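Home > Clothing > Long Sleeve > Printed Tops

Flaltimis Long Sleeve Top, Black with Line Print

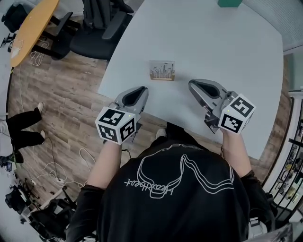

The Flaltimis is our heavier cotton top for the cold months, and we make it in our small workshop since 2014. The fabric is knitted for us by Piątek, a family mill, and it is washed before cutting, so the size you buy is the size you keep. The print runs over the back and the shoulders: a white line drawing of loose, looping outlines, together with the word "heartbeat" in white cursive letters. The cuffs are soft enough that you can push the sleeves partway up the arm for work and pull them down again for the walk home.

Fit
The cut is straight and a little long in the body. If you are between two sizes, please take the smaller one for a close fit or the larger one if you like to wear a shirt under it. The shoulder seam is moved slightly to the back, and you will not feel it under the strap of a bag. Sizes are XS to XXL, and the colour is black only.

Fabric
100% cotton jersey, 200 grams per square metre. The neck rib has a small part of elastane. We stopped using the printed neck label in April because some customers told us it was scratching. Now there is a sewn label in the side seam, which you can cut off.

Print
The drawing is screen printed by Stornent with water-based ink. It feels a bit stiff on the first day and becomes softer after two or three washes. Small differences in the white lines are normal, as each top is printed by hand.

Care
Wash inside out at 30 degrees with dark colours. Do not bleach. Dry on a line, in the shade if possible. Iron on the reverse side only, never directly on the print.

Delivery and returns
Orders over $50 are sent free inside Canada. You may return an unworn top within 14 days from delivery. For exchange of size, write to us first and we will put the new size aside for you. The same drawing is also available on the Flundasley hooded top, in grey.

Page updated 22 July 2018

Contact us | Size chart | © Flaltimis Clothing | Back to top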